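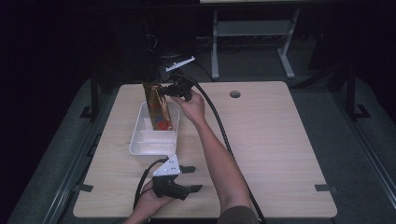

## 4. The open day: what we learned from letting everyone have a go

### 4.1 Why we ran it at all

I should say up front that the open day at Braltcombe wasn't planned as part of this study. The department holds one every April, and our group had usually gotten away with a poster and a looping video. This year Leopoldo Carrillo suggested we put the collection table itself on the floor and let people use the hand-held grippers, the same ones we'd been using all winter to record packing demonstrations. I was against it for a solid week (I had cables to worry about, and a deadline), and I'm very glad I lost that argument!

By then we had 2,137 demonstrations in the main set, every one of them recorded by people in our own group or in Zhenhua Lu's group at Cistosham. All of us knew the task inside out. We knew how hard to squeeze, we knew which way the jaws liked to turn, and we'd all picked up each other's habits without noticing. When a reviewer of our earlier workshop paper asked how the policy would cope with demonstrations from people who had never touched a gripper, we had nothing to offer except a polite paragraph. The open day looked like a decent way to get something better than a paragraph.

### 4.2 Setup on the floor

We changed as little as we could. The tabletop, the bin and the pair of grippers were what we use in the lab, and visitors worked the way we do, with one gripper in each hand. Figure 4, at the head of this section, gives a fair idea of the working position. The right-hand gripper has the pinched top of a tall golden-brown package between its jaws, with the package upright at the far end of the bin, and the left-hand one is open just below the bin with its jaws pointing to the right. You can also see how the thick cable follows the right forearm before it curves away over the table. That cable comes up again in 4.4, because people had opinions about it.

Each visitor or family got a slot of seven minutes. That covered a short talk from whoever was on shift, a bit of free play with the grippers closed on nothing in particular, and then as many attempts as fit. We recorded only the attempts, and only from adults who had signed the form. Kids could try everything with the recording turned off, and plenty of them did, some of them more than once after going around to the back of the line.

The instruction was deliberately short: pick up the package by the top, put it in the bin, make it stand. We had argued about whether to show people first. Leopoldo wanted a live demonstration before every slot, and I wanted none, so that we'd see what people do when left alone. We settled on showing half the visitors and only telling the other half, switching over at noon. I know that isn't a proper randomization (the morning crowd and the afternoon crowd are different people, and the afternoon crowd has had lunch), so please read the comparison below with that in mind.

### 4.3 What people did

We came home with roughly 200 usable attempts. A few more were thrown out when someone put a gripper down partway through to take a phone call or wave at a friend, and I'd call those real human behavior, but our segmentation code would not.

The first thing I noticed, standing there, was how much people talk to the gripper. The second was the grip. In our own recordings almost everyone goes for the crimped top of a package, and goes for it from above. Visitors who had only been told what to do went for the middle. They squeezed the body, the wrapper buckled, the contents shifted, and the package swung around in the jaws like a bell. Most of them then backed off and tried the top without any prompting from us. That correction is something we have hardly any of in the main set, and it's just the kind of thing Zhenhua had been asking us to record on purpose since the fall. We'd tried. It's surprisingly hard to make a mistake on purpose in a way that looks like a mistake.

Visitors who had seen a demonstration copied it closely, down to things we never meant to show. Leopoldo has a way of lowering a package, pausing just above the bottom of the bin, and then letting go. He does it to check that he isn't about to topple anything. In the morning session you could spot that pause over and over, performed very seriously by people who had no idea what it was for. I do the same slot without the pause, and people who came to my shift didn't have it. We went back to the Cistosham part of the main set afterward and found similar little signatures there, some of which we can trace to whoever did the training that week. I find this a bit alarming and also kind of delightful.

The left hand was the other surprise. We all use the second gripper to steady the bin or to nudge something out of the way, and we'd come to think of it as half of the task. Visitors mostly forgot they were holding it. It hovered open somewhere near their waist or over the near side of the table, and several people, when reminded, apologized to it. A handful used it beautifully, though. One woman who said she iced cakes for a living brought both grippers in together, held the package at two heights, and set it down straight on the first attempt. I asked her to do it again and she did it again. Her attempts are in the held-out set, and I've probably watched them more than any other recording we own.

### 4.4 Complaints, and what we changed

We asked everyone on the way out what had been annoying. This wasn't a questionnaire, just a person with a clipboard (usually me), so I won't pretend to have scores. But the same few things came up all day long.

The cables were the big one. People felt them tugging when they reached across, and they adjusted their whole arm to make up for it, which shows in the trajectories as a wide outward swing that none of the regular collectors have. We've now moved the anchor point on the right side and added slack, and the swing has mostly gone away in newer recordings. Left-handed visitors complained too, and fairly. Nothing about the grippers is handed, but the bin was on the left for everybody, and it hadn't occurred to any of us to swap it. It's swapped for half of all sessions now.

A visitor from the Gutham plant, where they pack by hand for most of the year, told us the trigger was too light. He couldn't feel when he had hold of something, so he kept squeezing. We tried a stiffer spring the following week and I liked it right away. The rest of the group was split, and we ended up keeping both versions and logging which one is in use.

### 4.5 Did it help the policy?

Somewhat, and more than I expected for so few attempts. We fine-tuned the Du model on the main set with the visitor attempts mixed in, and ran it against the version without them. On packages placed where they usually are, the two behave so much alike that I can't tell them apart by watching. The difference shows up after a bad first grip. The old version tends to carry on with the package hanging crooked and then drop it against the wall of the bin, while the new one more often lets go and comes back for the top. Full results are in Section 5 along with the cases where it lets go when it really shouldn't have, and there are enough of those to keep us busy.

I'd also like to flag one cost. The visitor attempts are slow, with a lot of hovering, and the fine-tuned policy picked up some of the hovering too. Trimming the idle stretches fixed part of it but cut into the corrections, which often begin with somebody holding still and thinking. We haven't found a clean way to separate the two. Zhenhua is trying a version that keeps the pauses and weights them down, and four of the Cistosham collectors are relabeling the visitor set by hand so we have something to check it against.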